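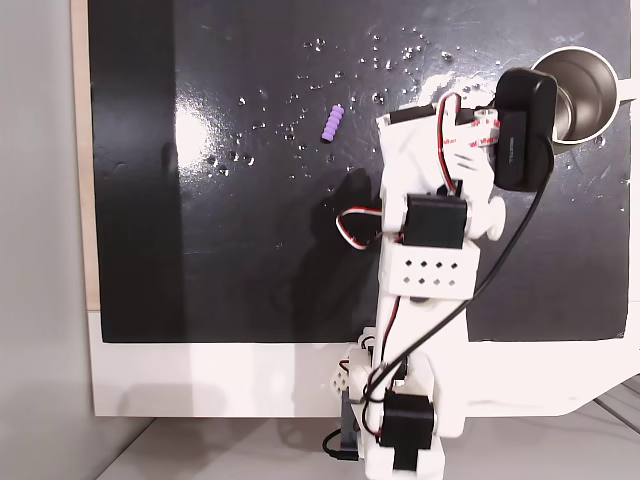 The Fletia Playhouse has named Kyriaki Chrysikopoulos as its resident dramaturg, a post the theater last filled four seasons ago. She will read new scripts for the 600-seat main stage and work with two writers each year, beginning with Cledwyn Humphreys, whose family drama Stidberg opened in the studio in December. The appointment runs for two years and is paid from the theater's commissioning fund. 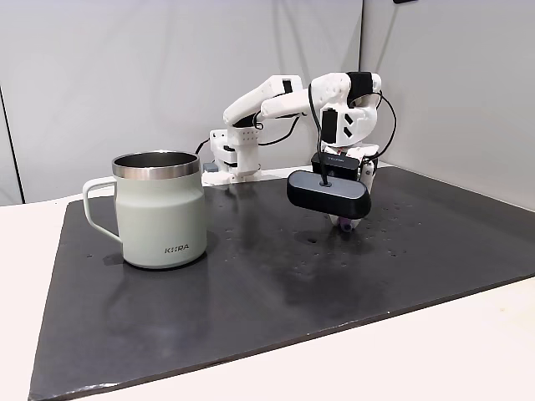 Wanda Tillman welcomed the news but said that writers outside the city would need their travel paid if the post was to reach them. The theater will publish its terms for submissions in the spring.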